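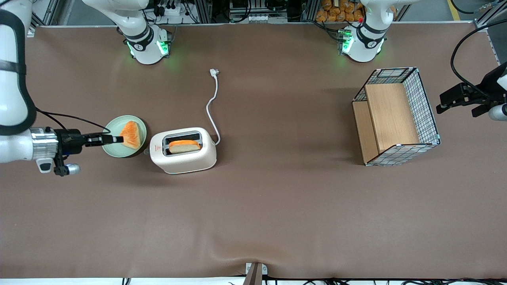
A two-armed robot holding a wedge of watermelon above a plate, with a toaster and a storage basket on the same work surface.

Search this encyclopedia Go Advanced search

Teaching by demonstration (robotics)

Teaching by demonstration, also called programming by demonstration or, in older shop-floor usage, lead-through teaching, is a family of methods in which a person shows a robot how to carry out a task instead of writing out each motion in code. The person may take hold of the arm and move it through the work, or may drive it from a short distance away with a second arm, a hand controller or some other device. Either way the movements are recorded, and the record is later played back as it stands or used to train a control program that can cope with small changes in the surroundings.

The idea is an old one, and anyone who has guided a child's hand around the letters of the alphabet will have a fair feeling for it. Paint-spraying machines were taught in much this way decades ago, by skilled painters who walked the nozzle along the part while the joint positions were stored. What has changed since then is mostly the kind of task. Household chores, kitchen work and the sorting of soft or oddly shaped goods are hard to describe in numbers, but quite easy for a person to show, and so they have become favorite subjects.

Teaching by hand

In hand teaching (kinesthetic teaching, in the technical literature) the motors are set so that the arm feels light and gives way when pushed. The teacher grips it near the wrist and leads it along. Much can be felt this way that is hard to see, such as the slight drag when a part begins to bind, and beginners usually take to it quickly. It does have its drawbacks. The teacher's own body tends to block the view of the cameras, and leading two arms at once through a job that needs both is awkward for one person and often comical for two.

Teaching by remote control

In remote teaching, or teleoperation, the teacher stays out of the work area. A common arrangement is the leader and follower pair, where a small, light arm is moved by the teacher and a stronger one copies it joint for joint. A two-armed station has 4 arms in all when it is built like this. Other systems use hand-held controllers or gloves, and the software works out the joint angles for itself.

The Zirkus, a leader and follower set made by the firm Naltell, was for some years a familiar sight in teaching laboratories, and many people now in the field learned on it. Its leader arms had no force feedback at all, so a teacher had to judge by eye how hard the gripper was squeezing. Milagros Vergara, who wrote the course notes that were handed around with it, advised newcomers to practice with a folded towel before moving on to anything that could be crushed – sound advice still, and often ignored.
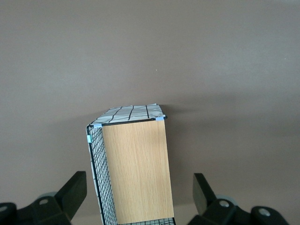 Cameras are as much a part of the method as the arms are. A fixed camera gives the general layout of the work, while a camera carried on the wrist looks past the fingers at whatever is about to be picked up or pushed. The wrist view matters most in the last few inches of a reach, where a small error in angle can mean that a finger lands on a rim when it should have gone beside it. Many teachers prefer to work from the camera pictures alone, on the grounds that if a person cannot do the job with only those views, a trained program is unlikely to manage it either.

Recording and selection

A single run through a task, from start to finish, is generally called an episode or a demonstration. It holds the camera pictures, the joint positions and the commands sent to the grippers, all stamped with a shared clock. The number needed varies a great deal. Picking up one object from a known spot may take very few, while a chore with several stages can call for some 400 before the results settle down.

The Jollham collection, gathered under Horacio Saavedra and often used in introductory courses, contains 1,284 episodes by 8 teachers. It is remembered chiefly for having kept the fumbled attempts along with the good ones, each marked as such. Saavedra argued that a learner ought to see how a dropped object is picked up again, and a fair number of later collections have followed his lead. Others leave the fumbles out, and the question is by no means settled.

Teachers also differ in style. One will move slowly and pause before each grasp, another will sweep straight in. Mixing the two without a label can leave a trained program hesitating halfway. The Lunde convention, named for the workshop where it was drawn up one June, asks each teacher to begin from the same resting pose and to finish there as well.

See also: Force feedback; Gripper; Imitation learning; Teach pendant

Page last reviewed 2/23/26 | Contact the editors | Copyright and reuse | Back to top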